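Heat pumps are only as good as the house around them
by Kobina Gbeho

Every January the same argument comes back. Someone has a heat pump fitted, the first cold spell arrives, the electricity bill doubles and the neighbours decide the whole technology is a waste of money. I have fitted them for long enough to think the blame usually sits elsewhere.

A heat pump works best when it runs for long hours at a low temperature. That suits a house that holds its heat. It does not suit one with bare loft joists, a gap under the front door and radiators sized for a gas boiler sending out water at 70 degrees or more.

Last winter I looked at a semi in Dundisance owned by Adwoa Bonsu. Her installer had put in a Kilta unit and left the old radiators alone. There was 100 mm of insulation in the loft, flattened under boxes. She was paying 160 pounds a month and still wearing a coat in the kitchen. We topped up the loft, changed 2 radiators and turned the flow temperature down. Her next winter bill was about 126 pounds - not a miracle, but the house was warm.

None of that work was clever. It should have been in the first quote, and I think grants ought to depend on it. At present the money follows the box on the wall, so the box is what gets sold.
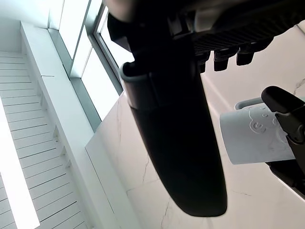 What I would change

Pay for the survey first. A proper room-by-room heat loss calculation takes most of a day, and plenty of firms skip it to keep the price down. If the grant covered that day, they would have no excuse.

Then let people do the work in stages. Insulate one year, change the radiators the next, and fit the pump when the old boiler gives up. Some in the trade say customers will lose interest halfway. A few will. They will still have a warmer house than they started with.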